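Shop floor + cafe staff wanted – Clerno, Fustbridge

We're opening our second store in August, ground floor of the Ader Centre, and we need people. 30 positions, mostly part time. Homewares, snacks, stationery, beauty, plus a small cafe corner by the registers.
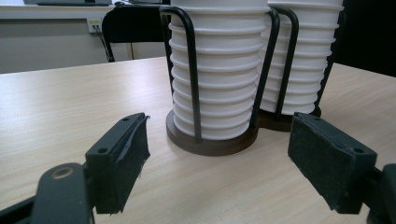

Paper cups in their wire holders

Shop floor: unpacking, shelving, price tags, helping customers find stuff. You'll be on your feet most of the shift. Some lifting. Retail experience nice but not needed, we train everyone for 5 days, paid.

Cafe corner: hot drinks, pastries, wiping down, till. Weekend mornings are busy so please only apply if you can do at least one of them.

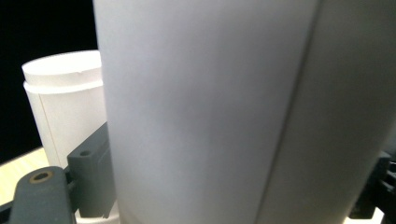

What you get
– Shifts of up to 65 hours a month to start, more in the holiday season
– Staff discount from day one, both stores
– Free drink and a snack every shift
– Bus 773 stops right outside

Must be 18 or over and have the right to work. A second langauge is a plus, lots of our customers are visitors. Snack buyers: that job is already filled, sorry, please stop sending resumes for it.
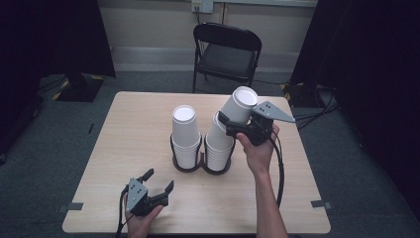
Interviews are short, fifteen minutes or so, held at the old store on Moya Street. Bring ID and tell us wich days you can't work. No cover letter. Ask for Mirjam Desmet, or Elspeth Laing if it's about the cafe.

Posted 2023-05-29. Open until filled – apply at the service desk.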